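The Ristisari play kitchen set, after a few months of hard use

I'll start with the price, which is where most people stop reading. The Ristisari set cost me $73 with shipping, and when the box came I had a small moment of panic at how little room it took up in the hallway (I'd been picturing something you'd need a cart for!). I bought it back in April to replace a mixed-up bin of pretend food that had been through several kids and at least one dog, and I've had long enough with it now to have opinions.

I tried two other sets first. The Drimow one looked lovely in the listing, but everything was so lightweight that the cups tipped over if you breathed near them. The Mendes set was sturdier and I'd still recommend it for toddlers, but the pieces are huge, so you get one carrot on a plate and dinner is served. What I wanted was a set where you could pile things up and make a real mess of a meal, and that's where Ristisari won me over. 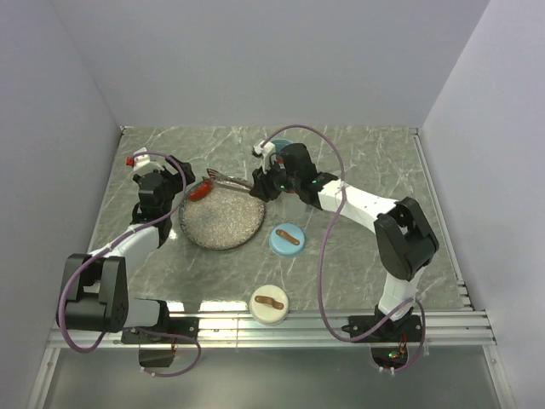
On to the food. The pieces are small, and I mean small, so keep them well away from any child who still puts things in their mouth. For the older crowd, though, that's exactly the fun of it. You can scoop up a handful, dump it on a plate and announce that it's stew, or pizza topping, or "hot salad" (a house specialty of ours, don't ask for the recipe). The mix leans toward warm colors, which makes nearly everything look like it has tomato in it. I would've liked a few more greens.

The plate is my favorite part. It has a speckled gray finish that looks like stone, and I'd put it out with crackers on it if I thought I could get away with it. The rim is raised just a little, enough to keep most of a heaped serving from sliding off, though you do lose a few bits over the side whenever somebody gets generous. We've dropped ours 4 times that I know of and I can't find a chip.
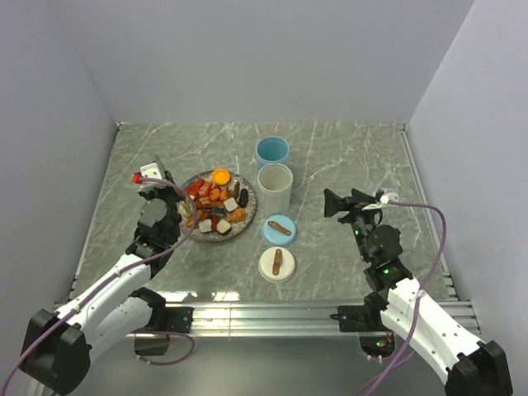

Dinner on the speckled plate, with the cups and lids out too.

The cups are fine. Good size for small hands, easy to wash, nothing to write home about. The round lids turned out to be a surprise hit, mostly because they make great little dessert dishes. Set one small thing on each and suddenly there's a second course! I never once saw ours stay where a lid is supposed to go for longer than it took to pour the tea.

Now the grumbles. There's no storage bag, and at this price there should be. I ended up using an old zippered pouch, and cleanup takes about 7 minutes if everybody helps and a whole lot longer if it's just me on my knees by the couch. The instruction sheet is a single page of serving ideas in very tiny print, and mine went straight into the recycling.

Would I buy it again? Yes, and I'm half thinking of getting a second one so we can stop arguing over who gets the good plate. If your kids like sorting and matching, the Mendes set is probably the better fit, but for anyone who wants to run a busy, sloppy little diner on the kitchen table, get this one and find yourself a pouch with a zipper that works.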